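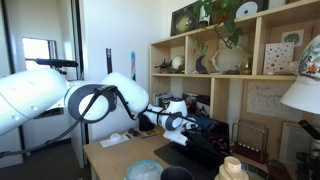
协作机械臂工作区管理规范常见问题

本页汇总沃尔德(Wolde)实验室各使用单位就《桌面协作机械臂作业规范》提出的问题,适用于Pramness与Barkcombe两处场地。规范所称“工作区”,指机械臂各关节可到达的全部空间,桌面及桌上物品均包括在内。机械臂在办公桌上方作业时,夹爪可能紧邻打开的笔记本电脑,胶带、纸张、杯子等日常用品也常在同一张桌上,使用单位应据此逐项完成作业前检查。

外部线缆应如何固定?
沿臂体外侧敷设的线缆应留有足够余量,保证肘部和腕部转至极限位置时不受拉扯。余量部分不得垂入夹爪的运动路径。

桌面上可否保留玻璃器皿和盛有液体的容器?
与任务无关的,应在上电前移出工作区。确属任务对象的,须在任务单中列明,并由当班负责人签字。

人员在场时的速度上限是多少?
首次运行新轨迹时,末端速度不得超过每秒200毫米。连续3次无异常后,可申请提高上限。任何情况下,人员在场时不得超过每秒1000毫米。

急停按钮有何要求?
操作人员应在不离开座位、不越过机械臂的前提下触及急停按钮。按钮周围不得堆放物品。

访客可否进入作业房间?
可以,但须由已取得操作资格的人员陪同,并在机械臂停止后方可靠近桌面。

Drollurlow场地何时适用本规范?
该场地目前执行原有规定,自2029年起统一适用本规范。

对条款有不同理解时如何处理?
请以书面形式提交规范负责人Koen Van Rooij。答复作出前,按较严格的理解执行。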